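Session notes: collecting demonstrations by hand

OK, so last time we stopped at the point where we had a learning system that could copy what it was shown, and the question on the board was "shown by whom, and how much?" I want to spend this whole handout on that, and leave the network alone until you've all had a turn at collecting. Most of what goes wrong later goes wrong here, and it's much cheaper to fix while you still have the mug in front of you.

What we mean by an example

One example (I'll also say "episode" or "demo", sorry, I mix them up all the time) is one complete go at the task, from hands at rest to hands at rest. For the Gusel set the task is: pick up the toothbrush, put it in the mug, back off. That's all. It's short, it's dull, and it's harder than it sounds once you have to do it with grippers and can't feel the handle!

An episode holds three streams: the video, the gripper openings, and the gripper positions over time. It also gets a one-line label that you type yourself. Please type it as a plain sentence, the way you'd say it to a friend. "Put the toothbrush in the mug" is great. "tb_mug_final_v3" will make me sad, and it will make the language part of the model sad too.

You have 2 grippers, and you need to decide before you start which one does what. For Gusel, the one nearer the toothbrush picks it up. The other one may steady the mug, or it may stay out of the way. Both are fine, but choose before you hit record and stick with it to the end of that episode. A demo where the second gripper drifts in, changes its mind and drifts out again teaches exactly that drifting, and you'll see it come back to haunt you in the rollouts.

How to work at the table

Start with your hands apart and the jaws open. Wait a beat, then move. I know the wait feels silly, but it gives us a clean place to cut. Go at the speed you'd use to hand somebody a full cup of coffee. If you rush, you get a handful of blurry frames around the grasp, and the grasp is the part we care about most.

Grip the toothbrush by the handle, well clear of the bristles. It'll be lying at a slant more often than not, so turn your wrist to meet it and don't try to nudge it straight first. (Unless nudging is the thing you want the model to learn, in which case do it on purpose and say so in the label.)
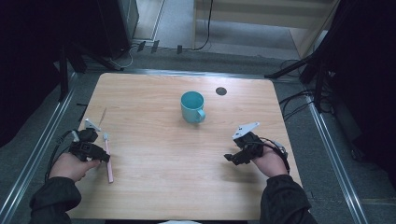 Abla Chamoun wrote in the margin of my draft that she'd drop the rule about throwing out fumbled grasps. Her point is that if every demo is perfect, the model never sees how to get out of trouble, so the first time it misses the handle it has nothing to go on. She'd keep any episode where the person misses, opens up, and gets it on the second try, as long as it ends with the brush in the mug.

I think she's right, and I've changed the rule, so if you have the older version of these notes, cross that bit out. Here's where we landed. A miss followed by a recovery stays in. A miss followed by you putting the gripper down, sighing and reaching in with bare fingers goes out. And please don't fake the misses! People are terrible at it. You can always tell, the jaws close on air about a hand's width from anything and then glide over to the handle as if by magic.

Changing things up

If the mug sits in the same spot every time, the model will learn the spot and pay very little attention to the mug. So between episodes, move something. Slide the mug, spin it so the handle points a different way, lay the brush at a new angle, swap which side it starts on. Small moves count as much as big ones. What I'd like you to avoid is a tidy grid. We tried that for Tirkdale, with tape marks and everything, and the policy we got was lovely on the tape marks and hopeless in between.

Do keep the changes within reach, though. If you have to lean over to get to the brush, your head moves, the view moves with it, and now the episode is partly about leaning. That may be worth having later. For a first set it's just extra mess.

How many?

Everyone asks this, and I never have a good answer. The first Gusel set was 144 episodes, and that was enough to get a policy that reached for the right object and often got hold of it. It was not enough for placing. The full Tôn set is 1586 episodes, across more objects, and placing is decent there. Don't read a law into those numbers, please, they come from different tasks and different people. What I'd take from them is that you should train early on a small set, watch where it fails, and collect more of that part. Collecting a huge pile before you've trained anything is the most common way I've seen a month go missing.

Before you save

Watch the episode back once at double speed. Was the brush in view at the grasp? Did a sleeve cover the mug at the moment that matters? Do the gripper openings in the plot match what you see in the video? If the two are out of step by even a little, flag it and tell me, and don't try to fix it by shifting the numbers yourself. I spent most of a September doing that on Furnarora and ended up redoing the lot.

For next time

Collect a small set each, using the labels as above, and swap with the person next to you. Train on theirs, not yours. Then write half a page on what their habits did to your policy. Do you see their favorite wrist angle in it? Their pauses? Bring the worst rollout you get, we'll start the session by watching those.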